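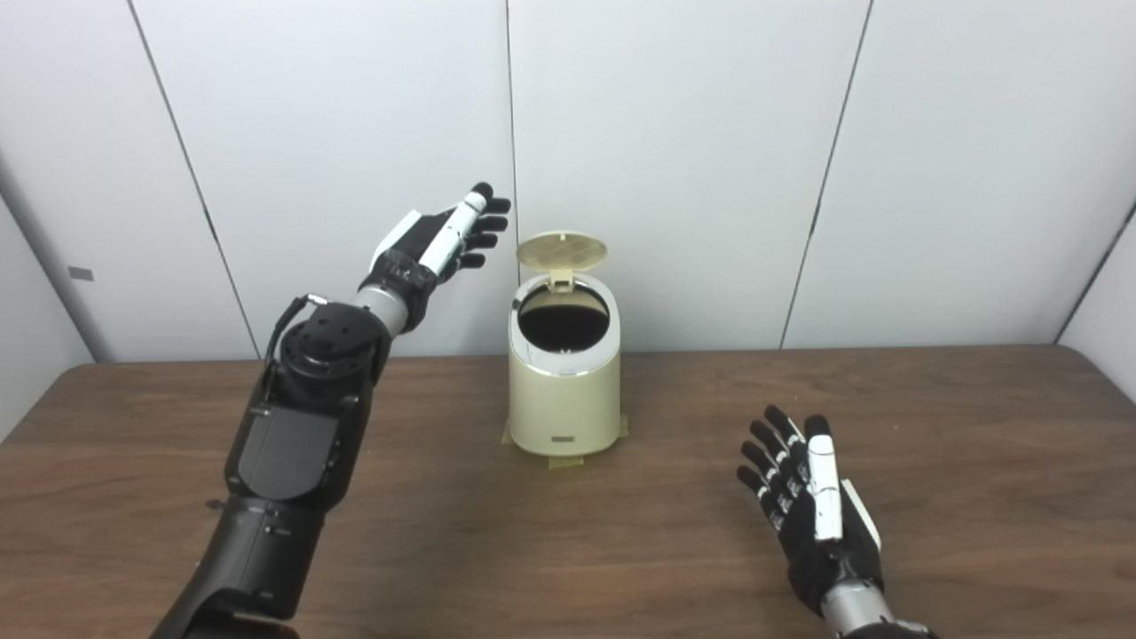

Page last changed: 28 March 2023

Table bin, cream, notebook page 111
Project: Motis (small waste at the table)
Written by: Wilma Van der Linden

Continued from the page with the lid drawings. I write down what we know now of the cream bin, so that I don't have to search in my loose papers again. Its number in the Kinulen parts book is 873. In the older papers it is called "the Văduva bin", after the shop where we bought the first one. Please use the number from now on.

What we want to know. The Motis plan asks for a bin that stands on the table, for the waste of one person who eats or works there: fruit peel, tea bags, paper, pencil shavings. The open question is still whether the mouth is large enough for a whole apple that somebody doesn't want to finish. With a core there was never a problem. In December we wrote "mouth okay" in the summary, but this was only about cores and paper, and I should have written it so.

The bin. Small, cylindrical, a little narrower at the base than at the top. The finish is glossy and every finger mark stays on it. I wipe with a damp cloth and then with a dry one, otherwise there are stripes when the light comes from the side. The color was named "ivory" in one list and "beige" in another. I keep cream.

The lid is hinged at the back of the rim and stands up by itself when it is open. I like this very much, you have both hands free. But the resting point is not strong. If the bin gets a push from behind, the lid falls shut, and once it fell on my hand. It doesn't hurt, but it is unpleasant. Pledska offered a stiffer hinge. I asked for two pieces and I have no answer yet.

The noise of the closing is still a point. On the brown table it is louder than on the gray bench, I think the table top works a bit like a drum. With a piece of felt under the base it is much better. The felt was glued with the wrong glue and came off when I washed the bin. To do: try the other glue, the one in the drawer with the tapes, and leave it overnight before washing.

The place. Again the brown table against the white wall panels. I prefer it to the bench: a cream bin on gray looks dirty also when it is clean, and on the brown wood I see the outline well. One thing to remember is that the bin must not stand too near to the wall. The lid needs its space behind it to open fully, and when it touches the panel it stays half up and comes back. I put a pencil line on the table last time and somebody cleaned it away. Tape would be better. The distance is on the drawing, 4 fingers of my hand, so please measure it one time properly with a ruler and write it in here.

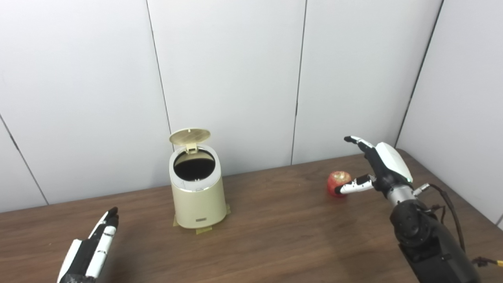
Bin with the lid up, red apple to the right of it.

The apple. I took a red one from the kitchen bag. We used green ones before and they were smaller, this made the results nicer than they should be. From now on the red kind, and the largest in the bag. Before each series I hold the apple over the mouth and look at the gap. With the largest one the gap is narrow but it goes through when you let it drop straight. When it comes a little from the side, it sits on the rim first and you have to push. I would call this acceptable for Motis, but the sheet says "without touching the rim", so as it is written now, it is a no. I would like to discuss the sheet and not change the bin.

The drop itself. A whole apple is heavy for such a small bin. If it hits the inside wall first, the bin moves on the table. It didn't fall over in any of my drops. I was careful each time, so it says not much about a person who throws from the chair. The inside is dark, and small things at the bottom are hard to find. I lost a pencil cap in there for a whole morning. For cleaning, tip it out over a sheet of white paper.

Smell. I left the core inside overnight with the lid closed. In the morning there was a sweet smell on opening, outside nothing. The lid has a round textured part and I thought it would let the air through. I have not tested this well. Wet paper test, maybe, or just ask Pledska what it is for.

Apples: don't eat the ones from the series, they have bruises and have been in the bin. The good ones are in the kitchen, on the lower shelf.

Open:
- felt with the other glue
- tape on the table for the place of the bin
- stiffer hinge from Pledska (2 pieces), ask again
- change "whole apple" on the Motis sheet, or say which size of apple is meant
- pear? It was asked at the meeting. I think the stem will catch on the rim but I have not tried
- correct the December summary, the line about the mouth

The bin goes back in the cupboard with the lid open so that it can dry inside. The cloths are in the wash.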